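A Morning at the Clallwood Cider Works

I have wanted to get inside the Clallwood cider works ever since a friend brought me a bottle of their dry perry, and this month I finally did it! They open the doors a few times a year, you sign up on their page, and then you drive out past Stekard on a road that gets narrower and narrower until you are sure you missed the turn. You didn't. Keep going until you smell apples.

The tour starts in the yard, where the fruit comes in. March is a quiet time for that, so the big wash tank was dry and there were leaves in it, but our guide walked us through the whole trip an apple takes, from the truck to the tank to the mill. They use 9 kinds of apple, most of them the small, hard, bitter sort you would spit out if you bit one (I did, last fall, from a tree by the road, and I can still taste it). All of that bitterness is what gives the cider its grip. One of the trees by the gate is a Coutinho, a local apple I had never heard of, and they make just one small batch from it each year.

Then came the press room, and oh, I could have stayed there all day. The old rack press is still in use for the small batches. You fold the ground apple into cloths, stack the cloths between wooden racks, and let the weight do the work. They had saved some frozen pulp so we could watch a small pressing, and the juice that came out was brown and cloudy and so sweet it made my teeth hurt. We each got a paper cup. I went back for a second one and I am not sorry.

After that we went down to the cellar, and bring a sweater for that part. The main tank holds 2686 gallons, and when you knock on it (they let you knock on it!) it gives back a dull thud all the way up. The cider sits down there through the cold months, working very slowly, and they taste it every week. There are also 400 bottles on their sides along the back wall, the sparkling kind, and those get turned by hand. I tried turning one. It's a quick little twist of the wrist, and mine went too far. 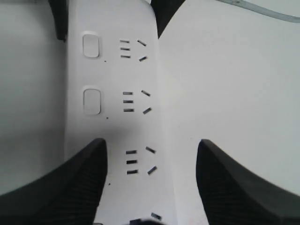 One reader, Devomby, wrote to me before I had even finished this post to say that the sparkling one is lovely but the still cider is the one to cook with, a cup of it in the pan with onions and pork chops, lid off, until it turns to syrup. Well, I bought two bottles of the still one, so guess what we had for dinner. Use the dry, though. I made it again with the medium and it came out more like dessert.

The tasting is at a long counter in the old barn, and you get five pours. My notes, as they stand:

Dry still: sharp, a bit like green apple skin, great with cheese.
Medium still: rounder, honey at the end. My mother would love this.
Sparkling: tiny bubbles, very clean, gone too fast.
Perry: pears all the way through, soft and a little floral.
Apple brandy: a thimble of it, and it warms you down to your socks.

The brandy is the one I keep thinking about. They age it in oak and it has that vanilla smell before you even get the glass up to your nose. I asked if it would work in a baked apple and the answer was a very firm yes, one spoonful in the hole with the brown sugar and butter, and another spoonful over the top when it comes out of the oven. I'm trying that this weekend with walnuts.

A few practical things. Wear shoes you can hose off. The cellar steps are steep and there are a lot of them. The whole visit ran 70 minutes plus the tasting, and you need somebody to drive you home. Spit cups are on the counter if you are the one driving, and they pour sweet juice for kids. The shop takes cards, and it has vinegar too, which I only spotted on my way out the door (get the vinegar, it's wonderful on slaw).

The next open day is in July, when the orchard is all leaf and the little apples are just starting to show. I already put my name down.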